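Courses > Practical Robotics > Unit 4 > Handout: Setting up and looking after the sorting cell

We use cookies to remember your settings on this site. By staying on the page you accept them. Manage choices.

Handout for the cell session. Notes by Iraklis Theodorakopoulos

Okay, last time we got as far as the power-up sequence and then ran out of time (my fault, I got going on the subject of emergency stops). So I'm picking up from the point where the humanoid is standing, its joints are live and it hasn't been asked to do anything yet. We call the whole setup Karras, meaning the robot plus the shelves plus the bin. When I mean only the robot I'll say the robot.

The job is simple to say. Black molded shells go between the yellow shelving and a gray bin on the floor. A lot of what I do to look after it has very little to do with software, and that surprises people every year!

Start with the floor. I put down a flat sheet of cardboard and the bin goes on that. Carpet grabs a bin in one direction and lets it slide in another, and if the bin creeps while the hand is reaching in, you'll spend your whole afternoon blaming the vision. The cardboard also gives me something to mark. I draw around the bottom of the bin with a fat marker, one outline per sheet, and when the outline gets messy I get a fresh sheet. Please don't tape the bin down. We tried it, and the first time a finger hooked the rim the robot got pulled forward and I aged several years.

Next, where the robot stands. Toes behind the back edge of the cardboard, never on it. Look down from the side and check both feet, because one foot on card and one on carpet is enough to put a small lean into the hips, and by the time that lean gets out to the fingertips it's no longer small. Then bring both hands up to the ready pose, either side of the bin, and leave them there while you do the next checks. 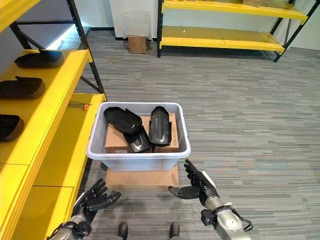 Cables are where I want you to slow down. Go over each wrist with your eyes first and then with your fingers (joints off for the fingers part, please, I will be asking you about this at sign-off). A cable needs enough slack to let the wrist turn all the way both ways, and not so much that the loop can catch on a shelf corner or the bin rim. I turn the wrist by hand to one end, look, then to the other end, look again. If the loop goes tight before the joint stops, undo the clip nearest the forearm and feed a little through. Don't pull from the hand end. The connectors at the wrist are the part that fails on this robot, and they fail from being tugged.

I replaced one of those connectors in June and it cost us 460 dollars with shipping from Burnska, plus most of a morning. You've been warned.

Fingers! Curl each one through its full travel from the Enus panel, one at a time, slow speed. You're listening as much as watching. A dry joint ticks. A worn tendon goes quiet and then jumps. Write down which finger and which hand, and be careful with left and right: it's always the robot's left, never yours as you stand facing it. Half the mistakes in the Kernberg logbook are somebody mixing those up, and a fair number of them are in my handwriting.

Wipe the fingertips before every session. A soft cloth with a bit of water is fine, no alcohol, it hardens the pads. The shells have a shiny side and the robot has a hard enough time holding on to that without yesterday's dust.

Now the shelves. The shelf boards can shift a little on the metal frame if someone leans on them, so push each board back against its stops and then give the whole unit a shake at the upright. If it rattles, tighten it before you calibrate. Put the shells out with space between them, enough for the open hand to come in from above without brushing the next one. And check for tools. I leave tools on shelves all the time, I'm terrible for it, and the lower shelf is my favorite place to lose one.

Calibration, the short version:

Stand the robot in its spot and run the shelf touch routine from the Enus panel. It touches 3 points on the board and works out where the shelf is.
Run the bin routine. Same idea, with the rim.
Look at the error number. Anything under 40 on our scale, carry on. Over that, check the feet before you touch a single setting. It's usually the feet.
Save it under today's name with your initials. Don't overwrite mine.

On the bin itself, be choosy about what's in there. Cardboard boxes inside make the job harder, as a shell can end up leaning against one or lying across the top, and then the grasp angle is different for every pick. That's fine if you're practicing awkward picks (I like it, it shows up a weak thumb very quickly) but for a first check after a repair, go with shells only.

Last thing is the pick counter. The hands were at 3,015 picks when I wrote this, and I do the full finger service at around every thousand, so we've just done one. When you finish your session, copy the counter into the logbook along with anything that ticked, jumped or felt warm. If you dropped a shell, write that too, and say which hand.

For next time, read the wrist section of the service manual, and bring a small flashlight if you own one. We're taking a forearm cover off and the lab ones have flat batteries again.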